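Shared workshop, upper floor - safety check of the gripper build
Checked by: Arvo Honkanen
Date: March 21, 2025
Project: Stukum (hand-held grippers, pair)
List used: Juntunen workshop list, short version, plus my own comments
Result: may continue, with five points to correct

Please read the comments also where the mark is OK. Some points are OK only for the way we work now, and will need a new look when the motors come in July.

1. Floor and walking ways

1.1 Walking way along the railing is free - OK
Comment: Keep it so. The railing protects people but it does not stop a small part which rolls. Screws and marker cubes must not be left on the floor near it.

1.2 Cables on the floor are covered or taped - NOT OK
Comment: There are cables across the floor boards between the chairs, and the power strip stands on the floor in the same place. When you look at the cloth and at the grippers you do not look at your feet. I ask that the strip is fixed under a table and the long cables go along the wall. Where a cable must cross, use the flat rubber cover from the Mondus shelf.

1.3 Tools and spare devices are not on the floor - NOT OK
Comment: Same corner. Devices which wait for their turn go in a box or on the table. I have put this as a separate point from the cables because it was also in the last check and it was only half corrected.

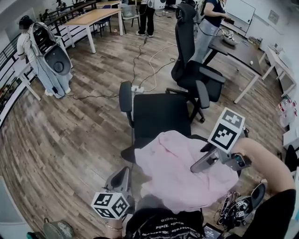

Points 1.2 and 1.3: cloth work at the chair, with cables and devices on the floor beside it.

1.4 Chairs with wheels - OK with comment
Comment: An office chair is a handy holder for cloth, I understand this, but it can roll when you pull. Put the chair against something heavy or use the wheel stops. If you have a fixed stand, use that first.

2. Grippers

2.1 Housing has no cracks or sharp edges - OK
Comment: I went over both with a finger and with a cotton ball. The cotton did not catch anywhere. The first prints had a sharp line near the handle, it is sanded away now.

2.2 Finger pads are fixed well - OK
Comment: Pulled by hand on each pad, no movement. The rubbery border must be looked at again after 1,000 closings. Please write the number in the notebook and not on a loose paper.

2.3 Risk of pinching - OK with comment
Comment: The force comes only from the hand of the user, so the risk is small. But the narrow slot below the pads can take the skin of a finger if another person closes the gripper. Rule: only the person who holds it touches the fingers of it.

2.4 Marker cubes sit tight - OK
Comment: Do not use the cube as a handle. I have seen this done two times and I said something both times. If a cube has moved even a little, the position data is wrong and the whole session must be done again.

2.5 Camera modules and their screws - OK
Comment: One screw was loose on the second gripper. I tightened it during the check. Use the small driver, the big one breaks the plastic.

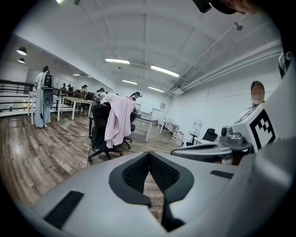
2.6 Play in the closing mechanism - OK
Comment: I have no limit value for this from Flulov, whose drawings we follow. I closed each gripper 100 times and listened. No clicking, no sticking. If somebody finds a limit value in the papers, please tell me and I will add it in the list.

3. Clothes, hair and worn equipment

3.1 Long hair is tied, no loose scarf - OK
Comment: This is the rule for everyone who works at the grippers, also for a short try.

3.2 Jewelry - NOT OK
Comment: Bracelets and rings come off before work with the grippers. Today there is no motor, so the danger is low, but I want the habit to be ready before July. There is a small dish for such things by the door.

3.3 Straps of the worn rig are adjusted to the person - OK with comment
Comment: We are not all the same size. The strap setting of one person is wrong for the next one. Take one minute and do it before you stand up.

3.4 Cable from the worn rig to the floor - NOT OK
Comment: For me this is the most serious point today. If a person walks away and the cable is caught, the person can fall or the device is pulled down. Until we have a battery for it, the cable needs a plug that opens easily when pulled, and the one who wears the rig stays in place. A second person should hold an eye on the cable when you turn.

3.5 Breaks - OK with comment
Comment: Rig off after each round, also if you do not feel tired. I felt it in the neck only the next morning.

4. Electricity

4.1 Power strip is not overloaded - OK
Comment: I added up the labels and we are at 200 watts. There is much room left, but no heater in this strip, please.

4.2 Plugs and cords without damage - NOT OK
Comment: One white cord is bent hard near the plug. I have put a yellow tape on it. Do not use it, and do not take away the tape to see what is under.

4.3 Main switch can be reached - OK
Comment: By the stairs. New people should be shown it on their first visit, before anything else.

5. Other people in the room

5.1 Others know that recording is going on - OK
Comment: The room is shared and people walk through to the other tables. The sign was up. I would like one more sign at the far end - the tables by the railing are used by people who come from that side.

5.2 Faces in the recordings are blurred before sharing - OK
Comment: I opened the shared folder, which has 2,715 clips, and looked at a few from each session. All of these were correct. I did not look at every clip.

To correct: 1.2, 1.3, 3.2, 3.4, 4.2
Points 3.4 and 4.2 before the next session. The others can be done when the tables are moved. Write your name beside the point when it is done, then I come and look.

Arvo Honkanen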